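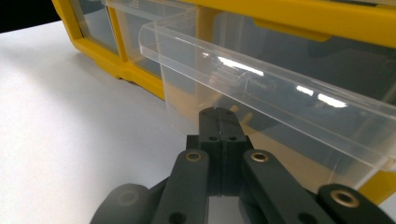

Okoro Home Charger Rebate: Frequently Asked Questions

Who can apply?
Any residential electric customer of Okoro Power with an active account in good standing. Renters can apply too, with a signed letter from the property owner. Business accounts have their own program and can't use this form.

How much is the rebate?
The rebate covers the cost of the charger and the electrician's labor, up to $774 per household. If your project costs less than that, you get back what you paid. Sales tax is included. Permit fees are not.

Which chargers qualify?
Level 2 (240-volt) chargers with a built-in network connection. The Plaritz and Grillevo wall units are both on the current list, in hardwired and plug-in versions. The list is updated every April. A charger that was on the list on the day you bought it still qualifies if it is dropped later.

Do I need to own an electric car already?
You need a vehicle registered at the service address, or a signed purchase or lease agreement showing that one is on the way. Plug-in hybrids count. Electric bikes and golf carts do not.

Can I install the charger myself?
No. The work has to be done by a licensed electrician, and the invoice has to show the license number. If your local building office requires a permit, send us a copy of the closed permit with the application.

Will my electrical panel need an upgrade?
It depends on the house. Your electrician will do a load calculation before giving you a quote. Many older homes in the Janunska district have smaller panels, and a charger set to a lower current is often enough for overnight charging there. Panel upgrades are not covered by this rebate.

What do I send in?
The completed form, the itemized invoice, proof of payment, and a photo of the installed charger with the serial number readable. Scans and phone photos are fine. Please don't mail originals. We can't return them.

How long do I have to apply?
Your application must reach us within 15 weeks of the date on the electrician's invoice.

When will I get paid?
Allow 18 business days after we mark your application complete. The rebate is a credit on your electric bill unless you check the box for a paper check.

Do I have to switch to the overnight rate?
No. You can stay on your current rate. The overnight rate runs from 11 p.m. to 6 a.m. and you can join or leave it once per billing year.

Can I get a rebate for a second charger?
One rebate per service address. If you move to another address in our service area, you can apply again for a new charger at that address. Moving the old one doesn't count.

My application was returned. What now?
Check the code on the letter. The most common reason is an invoice that lists parts and labor as one amount. Ask the electrician for a corrected copy and resubmit with the same application number.

Who do I contact with questions?
Call the main customer line and ask for extension 2709. Nermin Ersoy handles new applications, and Fasil Jemal handles returned ones and appeals. Phones are open 8 a.m. to 4:30 p.m.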